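How to get something useful out of a robot open day

I went to the Vimbridge one in May expecting a polished show, and I'd still go in with low hopes. This is how I'd do it again.

1. Go early. Doors open at 10 and the talk is mostly slides. Skip it and stand by the cloth-handling bench.

2. Pick one job and stay with it. Two arms and a heap of fabric will tell you more than a tour of the whole hall.

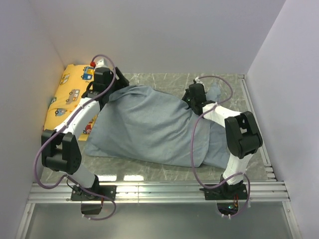

3. Write down every go, good or bad. Femi Isah, who was showing us round, said the Pan software had been trained on 446 attempts. Fine, but ask how many of those ended well. I asked twice and got "most".

4. Ask when a person steps in. A demo can look very smooth if someone tidies the cloth between goes - and "we just reset it" can cover a lot.

5. Ask for a different item. Shirts and towels don't behave alike, and thick stuff with seams is where I'd expect trouble.
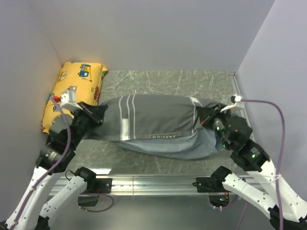 6. Time it yourself. The leaflet claimed 78 seconds an item. I can beat that half asleep, so find out what the figure leaves out.

7. Get the price in writing, with repairs. The Gredthorpe sales desk would only talk about "a conversation".

Allow two hours. Parking is on the Grivstead side and the gate shuts at 6 - they do mean it.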